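Clokbridge Launches Ready-Made Sensor Pigtails for Older Diesels

Indville, Mar 2, 2019

I've been fixing diesel pickups and vans for most of my working life, and if there's one job that makes me swear it's brittle wiring. You touch an old plug near a hot engine and the insulation comes off in your fingers. So I'm really pleased (all right, I'm over the moon) to say that my little firm, Clokbridge, now has its own range of repair pigtails on sale!

What you get

Each pigtail is a new plug with a length of wire already crimped in and sealed. You cut out the old plug, join the new wires and carry on with your day. We're starting with 23 types, covering glow plug relays, coolant sensors, boost sensors and the reverse light switch that everyone seems to snap on the older vans.

The wire is a bit thicker than you'd find on most cheap ones and stays bendy in the cold. I've had a set on my own van through two winters, and the Tukmont garage has been fitting our early ones to farm trucks since last May. They sent back a list of grumbles, mostly about the clips being too stiff, and we changed the clips.

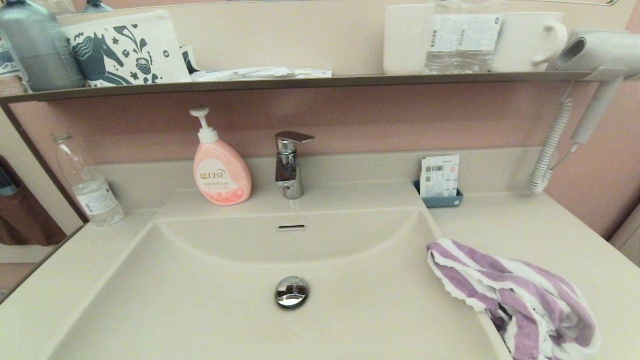
Where to buy

The first batch is 1000 pigtails, packed here in Indville and sent out by post. Okeke Motor Spares will have them on the counter too, and they've already asked for 594, so please don't hang about if you need an odd one. Trade packs come in boxes of 100, mixed however you like.

If your plug isn't on the list, send me a clear photo of both sides and the colours of the wires. I'm already working on the next lot and would much rather make the ones people need.

Press and trade enquiries: Clokbridge, Indville. Samples are available to magazines and workshops on request.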